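Marzo
Por la redacción de Cuadernos de Taller

Consejos para cuando la mesa de trabajo se comparte con brazos robóticos

En el taller de Lodow llevamos desde el invierno ordenando material pequeño con ayuda de dos brazos. Antes lo hacíamos todo a mano: vaciar las cajas que llegan de Sornthorpe, separar piezas, herramientas y útiles de papelería, y devolver cada cosa a su bote. El trabajo sigue siendo el mismo, pero ha cambiado el reparto. Lo que sigue son apuntes prácticos de quienes estamos en la mesa cada mañana.

Despejar antes de empezar. Un brazo trabaja mejor con pocas piezas separadas que con un montón. Dejamos un palmo entre una y otra y retiramos las virutas y los restos de cinta. Los recipientes van al fondo de la mesa.

Las herramientas alargadas, siempre en la misma dirección. Con los destornilladores a batería nos costó varias semanas ponernos de acuerdo. Ahora los dejamos con la punta hacia la pinza y el mango hacia el fondo, y quien llega al turno siguiente sabe cómo los va a encontrar.

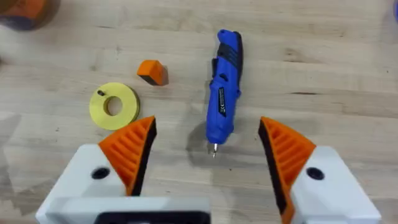 Conviene también decidir quién coloca y quién revisa. Al principio lo hacíamos los dos puestos a la vez y nos estorbábamos. Una persona prepara la tanda y la otra mira el resultado y apunta los fallos en la libreta. A media mañana se cambian. El que revisa acaba con la vista cansada y el que coloca con la espalda cargada, de modo que el cambio se agradece.

Apuntar los fallos con palabras corrientes. «Se le cae al girar» sirve más que un código. En la libreta de febrero había 111 anotaciones y casi todas se entendían sin preguntar al compañero. Las pocas que venían con abreviaturas hubo que tirarlas.

Limpiar las yemas de la pinza. El polvo de cartón se mete en las ranuras y la pieza resbala. Un cepillo de dientes viejo y seco basta. Nada de disolvente ni de aceite. Se hace con el brazo parado y sin corriente, aunque sea un momento.

Los cables, recogidos y con holgura. Si van tirantes, el conector sufre en cada giro; si sobran metros, se enganchan con las tijeras o con lo que haya encima. Hay que mover el brazo despacio hasta sus topes y ver por dónde pasa el cable antes de poner la primera brida. Los que cruzan el suelo se llevan por detrás de la mesa o se cubren con canaleta.

No meter la mano para ayudar. Es lo que más cuesta a los veteranos. Ves que la pieza se va a quedar torcida y la mano sale sola. Primero se para el brazo, después se corrige. En la hoja de Protard que tenemos pegada junto al interruptor lo pone en la primera línea, y aun así hay que recordarlo a cada persona que entra.

Sobre el ritmo. En una jornada a mano pasábamos unas 500 piezas. La mejor con los brazos ha sido de 551, así que quien espere el doble se llevará un chasco. Donde sí se nota es en las muñecas, porque las piezas repetidas ya no las levantamos nosotros. A cambio se pasa más rato de pie y mirando, y eso también cansa. Pedimos 3 taburetes altos y fue el dinero mejor gastado del año.

Luz. Con una lámpara fuerte de un solo lado, las sombras largas sobre la madera molestan al que revisa. Dos luces más flojas, una a cada lado, van mejor. Si hay ventana, una cortina clara.

Las piezas blandas, como cordones, cintas o bolsas de tela, las seguimos guardando a mano al final de la tanda. Lo mismo con las tijeras. Se puede probar con ellas, pero en un día de mucho trabajo no compensa.

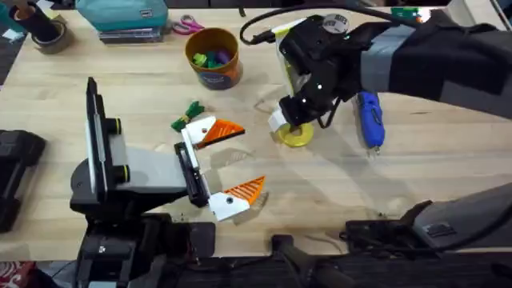

En Fitzgerald, según cuentan desde allí, se reparten de otra manera: quien prepara la mesa se queda hasta terminar la tanda y es también quien la revisa, con descansos más largos. Dicen que así hay menos discusiones sobre de quién es el error. Nosotros lo probamos unos días y volvimos al cambio de media mañana, pero en un taller pequeño puede ir bien.

Al cerrar: brazos en reposo, corriente fuera, libreta en el cajón. Los botes se tapan por la noche.

Comentarios

tornillo_flojo: Lo del cepillo de dientes lo hago desde hace tiempo. Mejor de cerdas duras, las blandas no sacan nada.

Marisma: ¿Y los turnos de tarde? En mi empresa pusieron un brazo y quitaron el descanso de las cinco porque «ya no se levanta peso». Estar mirando cuatro horas también es trabajo.

tornillo_flojo: Marisma, pedid los taburetes y que el descanso conste por escrito.

Banco de atrás: Gracias por lo de las dos luces, mañana lo pruebo.

Contacto | © Cuadernos de Taller | Volver arriba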